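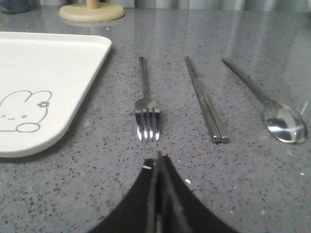 Govotgate - cubiertos y bandejas sobre encimera
Ficha del conjunto

Resumen
Govotgate reúne 2,563 fotografías de mesas y encimeras de cocina mientras se pone o se recoge el servicio. El tema son los objetos de uso diario: cubiertos, platos, bandejas, vasos y paños. Las fotos se hicieron en 2 cocinas, la de Ekton y la de Brorndale.

Contenido
- imagenes/ : las fotografías, una carpeta por cocina
- etiquetas.csv : una fila por objeto anotado
- objetos.txt : lista de los 30 tipos de objeto
- notas/ : observaciones de quienes anotaron

Criterios de anotación
Los cubiertos se anotan uno a uno, aunque estén alineados. Si solo se ve el mango, se usa "cubierto_sin_definir".
Una bandeja con dibujo sigue siendo "bandeja". El motivo (animal, flor, letras) va en la columna "decoracion" y no cuenta como objeto aparte.
Los objetos que se salen de la foto se anotan igual, con "parcial" a 1.
Los reflejos del metal y de la piedra pulida no se anotan.

Problemas conocidos
En las encimeras grises moteadas los bordes de los tenedores se confunden a veces con el fondo. Úna Ó Flaithearta revisó 200 fotos de este tipo y corrigió los contornos; las demás siguen como estaban.
En Brorndale faltan las cucharas de servir - se añadirán en la próxima versión.

Cambios
2022-10-21: se unifican "bandeja" y "fuente_plana". Se eliminan los duplicados de junio.

Contacto
Ultan Mulcahy (anotación) y Muireann Lenihan (archivos). Para avisar de un error, indicad la carpeta y el número de fila.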